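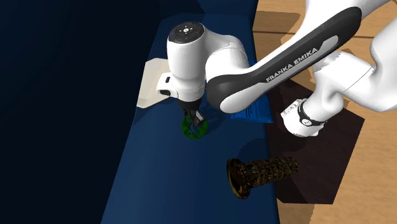 Home | Ask | Topics | Members | Log in

We use cookies to keep you signed in and to count visits. Accept / Settings

Other cat won't eat since his brother died — how long do I wait?

We lost one of our two cats in November. He was 14 and it was his kidneys, so we had some warning. The one who is left, Urkix, is 12 and has never lived without him. For the first couple of days he walked through the house calling at night, mostly outside the laundry room where they both slept. Now he has stopped calling but he hardly eats. He licks the gravy off and leaves the rest. He drinks, he uses the box, and he lets me pick him up.

My questions are these. Is this normal, and when does it stop being normal? Should I wash the blanket they shared or leave it? And my husband wants to get a kitten so he has company. I am not ready, but I don't want to be selfish if it would help him.

We live outside Drestadberg and the vet is 18 miles away, so I would like to know if this is worth the trip. He hates the car.

Posted by Els Timmermans
1,071 views

3 answers

Answer 1

I'm sorry about your cat. Call the vet today, even if you don't drive in. A cat that goes a full day eating almost nothing can get fatty liver disease, and it moves faster than people expect, especially if he's on the heavy side. Grief may be the cause but it doesn't protect him from that. And at 12 he could have something of his own going on. Bad teeth look a lot like what you describe: licks the gravy, leaves the chunks.

Tell them what he weighed at his last visit and weigh him now if you can. Stand on the bathroom scale with him, then without him. Ask if they want bloodwork. There are also appetite medicines they can prescribe, one of them an ointment that goes on the ear.

In the meantime warm the food a little and put it on a flat plate. Feed him where he is, even if that's the bed. Sit with him while he eats. Don't force food into his mouth unless the vet shows you how.

Leave the blanket for now. You can wash it later — you can't put the smell back.

On the kitten, I would wait. An old cat who is already stressed usually sees a kitten as one more problem. You're not being selfish.

Ettore Fontana

Answer 2

Mine did this for two weeks and then he was fine. Try tuna water. They know more than we think they do.

Gatchalian

Answer 3

I agree with the first answer about the vet. I'd only add to keep his day the same, with meals and lights out at the usual times. After our Sireo died, our other cat got a lot clingier and started sleeping on my side of the bed, which she never did before. She stayed that way. We did get a second cat in the end but it was the following year, and it was for us more than for her. They put up with each other.

Member since last spring

Filed under: Cats, Pet loss, Senior pets, Not eating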